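4.2 Floor coverings and the picking up of small things

We turn now to the floor, a part of the room that our households talked about far more than we had expected when we drew up the diary sheets. Of the 347 diary entries collected in the Plovalstead and Dotcombe homes, 118 mention something being picked up from the floor, and a good many of those go on at some length about what the floor was like to pick things up from. People have strong feelings about this, and we were glad to let them tell us.

Following Ramalho, we treat tidying as a chain of small decisions - noticing, bending down, taking hold, and finding a place to put the thing - and it is the first and third of these that the floor seems to change the most. On bare boards a dropped button or a pen cap is easy to notice, but it skates away from the fingertips. On carpet it stays put, and yet it may lie there unseen through a whole evening, particularly where the pattern is busy or the color is close to that of the object itself.

Striped carpet deserves a few words of its own. Two of the Dotcombe households kept a striped carpet in the room where most of the day's mess collected, and both wrote that they tidied it along the stripes, one strip after another, much as a person might mow a lawn. Neither had planned to do so. One diary adds, rather charmingly, that the children had started to claim stripes as their own and would clear only those. A gray striped carpet of the general kind discussed in this section appears in Figure 9.
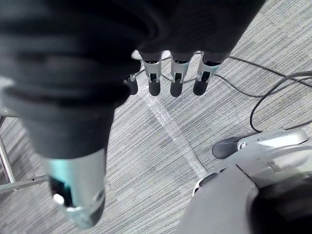 Figure 9. Gray striped carpet, with a robotic hand held over it, fingers pointing down.

The plain carpets in Plovalstead gave us no such habit to report. There the entries describe working inward from the walls, or simply starting wherever the largest toy happened to be, and the smaller items were left for last or for the vacuum cleaner. The Flavska diaries, which we take up in the next section, come from homes with rugs laid over boards, and they bring in the further trouble of things that slip under an edge and stay there until March.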